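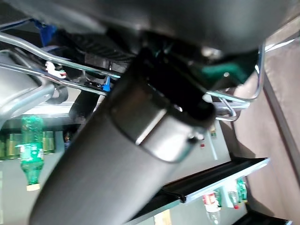

Drinks top-up at the Rarstead shop, the questions we get most. Cans and bottles go in the same bay, both out of the Makori delivery. A green bottle with gold-coloured cans next to it is fine, as long as each keeps to its own row and you can pull one out without knocking its neighbour. Bigger bottles to the back, small ones forward. Ask at the till if a row has no ticket.

When does the shelf get filled?

Twice. Once before we open at 9, then again mid afternoon when the school lot have been through. In summer there's a third go if the cola is low.

How many bottles does the bay take?

42 if it's all the 450 ml size. Fewer with juice in, the big juice bottles are wide and take up two spaces each.

Old stock to the front?

Yes please. Slide the old ones forward, new ones behind. Check the date on the neck or the base, it moves about depending on the maker. Anything with 2 days or less goes in the reduced crate by the stockroom door. 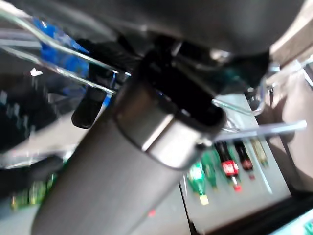
Where do I put a bottle that a customer has left in the wrong aisle?

Back on its own shelf if the seal is whole. If the cap has been turned, it goes to the till to be written off, even if it looks full.

Can I stand bottles on the floor while I sort a row?

No. Use a basket or the low trolley. Floor bottles get kicked, and then they fizz over the next person who opens one. Baskets go back to the stack by the door when your done, not left in the aisle.

What about bottles on their side?

Stand them up when you pass. Water is the worst for it, the small ones tip as soon as somebody takes the one in front. If a whole row keeps going over, close the gaps up and tell whoever is on the next shift.

The plastic strip along the shelf edge has come off. Now what?

Push the top edge in first, then the bottom, it clicks. Spare strips from Skonine in the second drawer in the office. Cracked ones in the bin please, don't tape them.
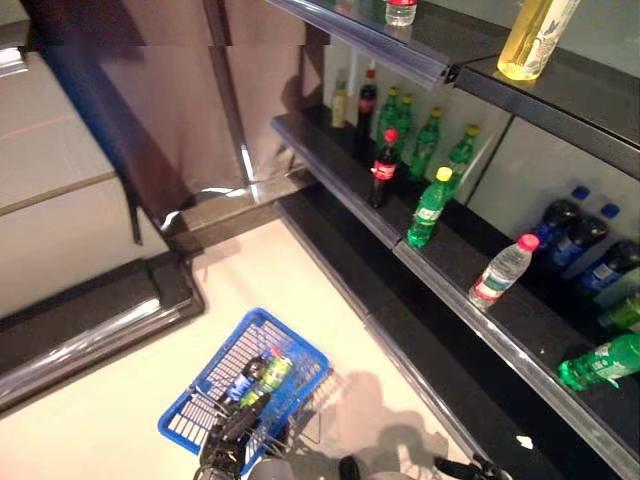 Drinks bay with basket alongside, cola and green bottles on the middle shelf.

Do flavours have to stay together?

Mostly. Colas together, lemon and lime together, water on its own. Short of room, a small bottle can stand in front of a tall one of a different kind, but the ticket has to match the front one.

Something has leaked, who cleans it?

Whoever finds it. Blue roll and the yellow sign are under the sink. Wipe the shelf, then the bottles either side, then teh floor. Sticky bottles don't sell.

Can I order a case in?

Yes, at the till before noon. Prado water and most of the fizzy ones take around 2 days. We'll ring when it's in. Cases are kept a week and after that they go out on the shelf.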